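Tastitz opens its folding room to the public

Press release - for use from July

The clothing reuse workshop in Tastitz will open its folding room to visitors from July. Anyone who wishes to bring wearable clothes, learn to fold them properly or take something home can come without appointment, in the mornings from nine o'clock until noon. Entrance is free. The room is on the ground floor of the former Balaskas drapery shop, with the entrance from the yard.

The workshop is run by Buden, a small association for the exchange of clothes and household textiles. In its last working year Buden passed on 1368 pieces of clothing, most of them T-shirts, light pullovers and children's wear. Until now the clothes were received at the door and the visitors did not see what comes after. Many of them asked, and the opening is an answer to this.

The work is simple and it is done on white tables. Each T-shirt is laid out flat, the sleeves are pulled straight and the cloth is smoothed from the middle to the sides. Then the shirt is checked for stains and holes, folded and put on the shelf. Printed shirts are welcome, also those with the name of a club or an old event.
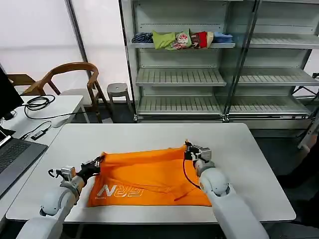 Buden folds all T-shirts to the same width, so that a pile stands straight and a visitor can take out one piece without disturbing the others. The method has 4 folds. First one side goes to the middle with its sleeve turned back, then the other side, then the hem goes up to the half, and at the end the shirt is folded once more. Thick cotton needs a little pressing with the flat hand. Thin sports fabric is more difficult - it slides, and it is better to fold it slowly and to hold the corner until the fold is made.

"We do not want a shop where people must be afraid to touch," said Kosmas Tsolakis of Buden. "If a visitor takes a shirt, looks at it and folds it again, the room stays in order and we have more time for the mending."

The folding sessions last 90 minutes and are held in small groups. Participants are asked to bring 2 pieces of clothing from home, one easy and one which always gives them trouble. They may keep them or leave them for the exchange. No experience is necessary and children may take part together with an adult. 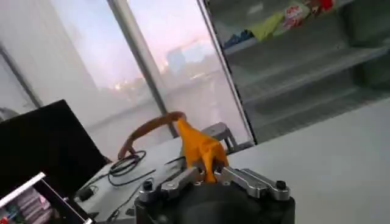 Haf Mathias came to one of the trial mornings and wrote afterwards that she had folded shirts in the air for all her life, against her chest, and never understood why they looked tired when they came out of the drawer. She now uses the kitchen table. Her only complaint was that the morning was too short for the fitted sheets, which she had hoped to learn as well.

Bed linen will indeed come later. In the first months the sessions will treat shirts, trousers and knitted things, and sheets will follow in the autumn if there is enough interest. Visitors who have a wish for a certain kind of garment can write it in the book at the entrance.

Together with the opening, Buden presents Clima, its new way of arranging the shelves. Clothes under Clima are placed by how warm they are to wear and no longer by size alone. Summer pieces lie on the upper shelf, where they are reached first in the warm months, and they change places with the heavier ones when the weather turns. The size is written on a small paper strip inside the fold.
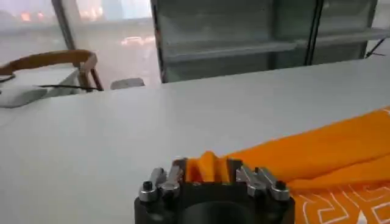
Clothes for the exchange should be washed, fully dry and without strong perfume. Buttons and zips should be closed. Shoes, underwear and curtains cannot be accepted at the moment. Pieces with a small hole or an open seam are welcome if the fault is marked with a pin or a piece of thread, so that it is found quickly and the garment can go to mending. Strongly worn cotton is cut into cleaning cloths, which can also be taken home.

Members of the press are invited to visit the room before the public opening and to try the folding themselves. Photographs of the room and of the shelves may be taken, but visitors should be asked first if they appear in them. Requests for a visit can be left in writing at the yard entrance in Tastitz, addressed to Kosmas Tsolakis.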